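Adding a Pre-Grasp Check to Your Pick Script in Purker

Filed under: Planning, Simulation

By this point you should have Purker installed, the Woradum scene package unpacked, and a pick script that works about as often as a vending machine in a bus station. If you don't have the script, go back to the previous part of this tutorial and get it. I'll be here, complaining about coordinate conventions.

We're going to add one small thing: a check that runs after the arm reaches its hover pose and before it is allowed to descend. Without it, the planner will happily report success, drive straight down, close the fingers on nothing, lift the nothing, and place the nothing neatly in the bin. Then it prints a green line of text. I have watched it do this with great confidence.

What you need

Purker, with the Cekumel planner plugin turned on
The Woradum single-object scene
Your pick script
Soliman, or any other pose estimator that gives you an object center in the world frame

Step 1: Stop trusting the hover pose

The planner's idea of "arrived" is that the joints are where it asked them to be. It has no opinion on whether it asked for the right place. If the object estimate was stale when the goal was built, the arm goes to where the object used to be, or to where Soliman briefly imagined it.

So once the arm stops, ask for the object pose again. Don't reuse the one from the start of the script. Call it something different too, like object_now, so that you don't grab the old variable by accident at eleven at night.

Step 2: Compare in the gripper frame

Take object_now and transform it into the frame of the tool point, the spot midway between the two fingertips. You want the sideways offset only, so drop the component that runs along the approach direction and take the length of what's left.

Two common ways to get this wrong. The first is using the wrist frame, which sits higher up and may be rotated relative to the fingers. The second is applying the transform backwards. A backwards transform still gives you three perfectly reasonable-looking numbers, and they will ruin your afternoon.

To test it, place an object directly under the gripper by hand in the scene editor and print the offset. It should be close to zero. Move the object sideways and print it again. If the number doesn't grow, go back to the two mistakes above and pick one.

Step 3: Set the threshold

I use 3 millimeters. That's tight for soft, lumpy objects, whose centers are a matter of taste anyway, but start tight and loosen it later. Starting loose and tightening means you've already built a week of habits on top of a bad number.

If the offset is under the threshold, descend. If it's over, build a new hover goal from object_now, keep the same height, and replan.

Step 4: Put a limit on retries

Allow 3 tries, then quit with an error that includes the last offset. Without a limit, a jittery estimate will have the arm shuffling back and forth above the table like someone who has forgotten why they came into the kitchen.

Also add a wait of 20 simulation steps between the arm stopping and the new estimate. The simulated arm settles for a moment after the controller says it's finished, and you don't want to measure in the middle of that.

Step 5: Run it with a fixed seed

Set the seed to 42 – yes, I know, everyone does – and run the script with the descent disabled. Pause at the first hover and look at the scene view before you look at the log. If the gripper is visibly off to one side of the object and your log says the offset is fine, the bug is in Step 2. If the log says the offset is large and the script wants to replan, the check is doing its job and you can turn the descent back on.

Leave the offset printout in when you do. It costs one line per try, and it's the first thing I'll ask for if you post in the comments.

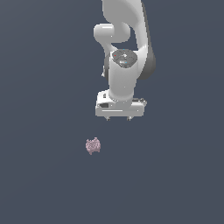
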